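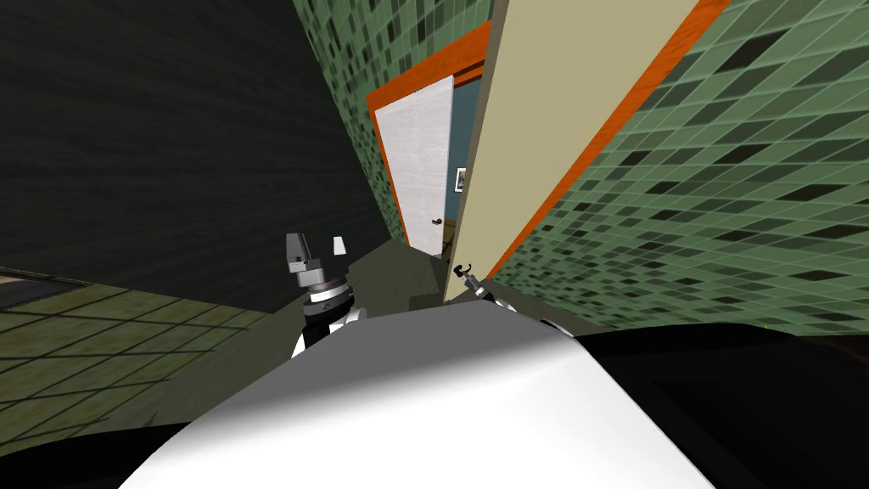 Forums > Books > Fantasy Series > Grelell Cycle

Search threads Go

Topic: is book 3 worth finishing??

tatterpage
Stuck on p. 357 of The Salt Regent. Loved the first two. But Clivell is under siege for what feels like forever and now we get a whole chapter on grain prices. Does it pick up? Need to decide before Monday, library hold.

moth_and_lantern
Yes. Keep going – the Miketti crossing is the best thing in the series. Chapter 38 I think.

Dunmarrow
Disagree. Crossing is fine, ending is a mess. Two villians dropped with no explanation and the sister just forgives everyone. Stop at book 2, it closes well enough.

moth_and_lantern
She doesn't forgive everyone?? Reread the letter scene. She signs it with the old name.

Dunmarrow
Read it twice. Still think it's the editor cutting for length. Rowbotham paperback has 19 fewer pages than the hardcover.

oxbow7
That's font size, not cuts. Have both. Same text.

Dunmarrow
ok fair, didn't know that. Ending still bad.

oxbow7
Grain prices matter btw. No spoilers. Skim if you have to but read the last page of that chapter.
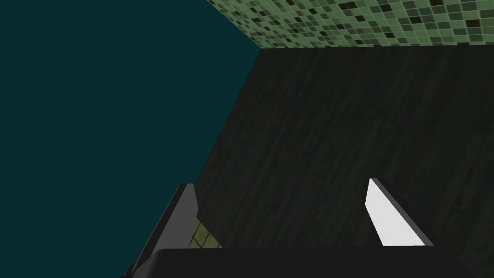

Green tile and dark teal

tatterpage
Fine, you got me, renewing it. Is the map in the back any use? My copy has it torn out

moth_and_lantern
Not realy. River's on the wrong side of Clivell. Use the one in book 1.

kestrel.b
Audiobook people – avoid. Narrator changes his mind on how to say Grelell halfway thru. Drove me nuts

oxbow7
Liked the narrator tbh. Slow but good voices.

tatterpage
Update, finished the siege. Ok. The grain thing. WOW. Starting the crossing tonight

Views: 3768

Contact | Copyright Grelell Readers Board | Back to top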